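How to check whether a customer referral scheme pays before you sign up

Every few months somebody rings a small shop and offers a referral program. The pitch is always cheerful. Members bring in members, vouchers go out, everyone wins. Maybe so, but I'd want to see your own numbers first, and you can get them in an evening with a calculator.

Start with what a new customer is worth to you. Take the average sale, subtract the cost of the goods, and multiply by the number of visits a typical newcomer makes in their first year. Don't use your regulars. They flatter the result.

Next, add up the full cost of one referral. The voucher is the part they put in the brochure. You also have the joining fee, the monthly fee, card charges and whoever has to sort it out when the code won't scan. A Valtwood homewares shop I helped in February had paid $1,963 over its first year and could trace 30 new customers to the scheme. That's more than $65 a head, before a single voucher was redeemed. Their margin on a first sale was $49.

Now the awkward step. Work out how many of those people would have walked in anyway. Ask at the till for a month, "How did you hear about us?", and write the answer down before any voucher comes out. If half of them live on your street, the scheme didn't find them.

Then read the contract with these in mind:

- Who pays if a voucher is used after you leave?
- Can the fee go up mid-term?
- Do you get the customer list, or does the provider keep it?
- What notice do you have to give, and does it have to be in writing?

Clikham's sample agreement ran to 4 pages and still didn't answer the third question. I asked twice.

If the sums look passable, ask for a three-month trial at a reduced fee. A provider who believes the sales talk should be willing. Put the end date in your calendar the day you sign, and redo the numbers a fortnight before it comes up.

Marlina Yeoh writes on small business costs for Manurung. Contact us | Copyright Manurung | Back to top 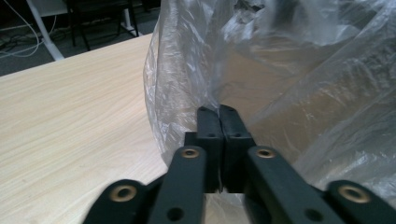
Crumpled plastic bag on a wooden tabletop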